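Right, kettle's on and it's raining sideways in Gusville, so this is going to be a long thread about the boat. Several of you have asked how the Isley is getting on and I keep saying "fine, slowly", and you deserve better than that.

For anyone new: she's a small clinker dinghy, and she came to me in November under a tarpaulin that had more holes in it than she did. I paid 600 for her with the trailer thrown in. The trailer has since been a project all of its own and I'm not ready to talk about it.

Her name was on the transom under four coats of paint. I found it with a scraper and a lot of swearing, one letter a night: Y, then E, then L. I'd got quite attached to the idea of her being called Shelley by that point, so it took me a day or two to come round.

The planking is much better than I feared. The trouble is the fastenings. Whoever had her before me had gone along the port side putting steel screws in wherever a rivet had given up, and steel in a damp boat does what steel does. Every one had a lovely black halo round it.

So the winter job has been pulling those out and riveting up properly in copper. I've done 284 so far. I know the number because I write it in pencil on the shed door at the end of each session, and my sister says it looks like I'm serving time.

Riveting is a two-person job, I should say. One of you holds the dolly against the head outside, the other is inside with the rove and the hammer, and you have to like each other quite a lot by the end of it. Flor Paucar has been my other person and she is an absolute saint, even if she does hum.
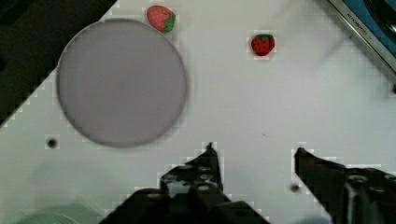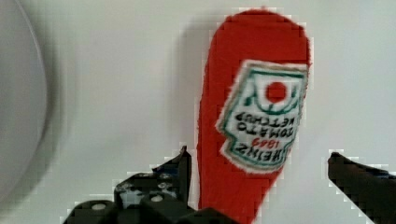
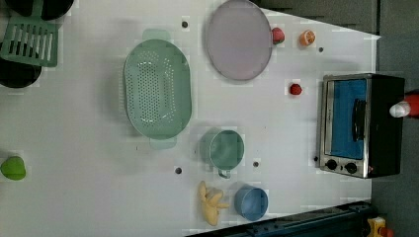 Anyway, Flor is also the one who spotted the rib. I'd been over that side with a torch three times and was feeling rather pleased with it, and she put her thumb on the sixth one back from the bow and it simply went in. Soft as cake. We both stood there looking at her thumb.

That meant steaming a new one, which I'd never done on my own before. I've helped at it, years ago, mostly by fetching things. My steam box is a length of drainpipe wrapped in an old duvet with a wallpaper stripper feeding one end, and I'll have you know it works beautifully.

First rib cracked. Second rib cracked. I'd cut them from a board that had been sitting indoors far too long and was dry as a biscuit, so I rang Tichý's yard and asked very nicely whether they had any green oak going, and they let me have a length for the price of a packet of decent biscuits. (It has been a biscuit-heavy week all round.)

Third one went in on Friday, just before it got dark. You have a few seconds from box to boat and I spent most of them shouting "foot! foot!" at poor Flor, meaning the foot of the rib, while she quite reasonably looked at her feet. But it's in, it's clamped, and it follows the curve so sweetly that I went back out after supper to look at it again.

A few of you asked what I'm bedding things down with. I've been using Flurkance, which the chap at the chandler's swore by. It's sticky, it smells of old cricket bats, and it gets on everything, including the dog. I do like it though. It stays workable long enough for a slow person like me to change her mind.

Still to do: 112 rivets by my reckoning, the centreboard case (weeps), the middle thwart, and the rubbing strake on the starboard side where she's obviously met a wall at some point in her life. Then paint. I'm thinking cream inside and a dark green outside, and I will be taking opinions but not necessarily following them.

Oh, and the sail! It was in a bag under the foredeck and I'd assumed it would be ruined. It's cotton, a bit mildewed along the foot, and one batten pocket needs restitching, but the cloth is sound. If anyone knows a gentle way to shift mildew from old cotton without rotting the stitching, please do say. I've had six different answers so far and two of them involved lemons.

I'll put up more when the clamps come off. Off to find the dog now, he's gone very quiet and the lid isn't on the tin.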